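Home | Project | Field Diary | Data Releases | Contact

Trikex Field Diary
Nov 27, 2021

The Skunport site resumed two-handed collection today under the revised protocol adopted in September. The task was plate handling on the round table. Operators work with one hand-held gripper in each hand, and each device records its own view.

The method under review concerns how the two grippers are located relative to each other. Under the Drernetti procedure, the pose of one gripper is estimated from the fiducial marker on its mount whenever it enters the other gripper's view. The previous procedure aligned the two camera tracks separately and matched them afterward.

The session plan called for 100 demonstrations in blocks of 5. On review, 14 demonstrations were set aside for loss of the marker during wide arm movements. The remainder passed the alignment check. Glare from the ceiling lights is to be examined as a possible factor before the next session.

The Boateng alignment script was run without changes so that results stay comparable with earlier entries. Tables will be added once the second review is complete.
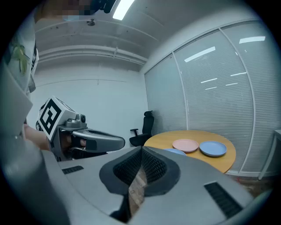 Second gripper and marker cube as seen from the first, with plates on the round table.

Contact the Trikex project office | Copyright 2021 Trikex | Back to top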